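Last updated: 24 October 2024

I spent most of this week's club time on the bin picking task, so this post is mostly about that.

Our club has a shared arm and a small set of practice tasks the older students wrote up. Ours is number 3 on the list: take long blocks out of a metal bin in any order and set them down in a second bin. The blocks come in two colors, green and red. For now the color doesn't matter. In December we have to sort by color too, and I haven't started on that part.

The first version of my code was simple. It looked for the biggest patch of one color, found the middle, and sent the gripper there. That worked fine on blocks in the open. It did badly on blocks near a wall, where one finger would come down on the sheet metal. The arm stops itself when that happens, and then somebody has to clear the fault and run it home before we can try again. I cleared that fault a lot.

The second version also works out which way the block is pointing, and it checks that there is room for both fingers. If there isn't, it skips that block and goes to the next one. It is slower, but I can let it run while I write in my notebook. Out of 103 tries with the new version, 20 failed. Most of those were blocks lying along a wall, which it skips until nothing else is left and then has to try anyway.

The worn paint in the bin gave me trouble too. Bare metal shines under the room lights, and my color check was picking up bright spots as blocks. I raised the limit on how gray a pixel can be and that took care of most of it.

Clamp the bins. I skipped it once and had to redo the calibration, which took the whole evening. My partner now checks the clamps before I'm allowed to press start, and I can't complain.

I have over 834 lines of code now and a good part of it is old stuff I should delete. Next I want to try nudging the wall blocks toward the middle before picking them up. The team from Bosstead does it that way, and they said they would send us their notes. 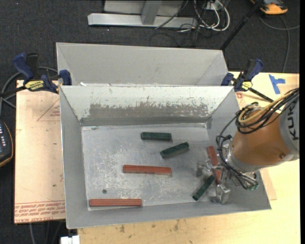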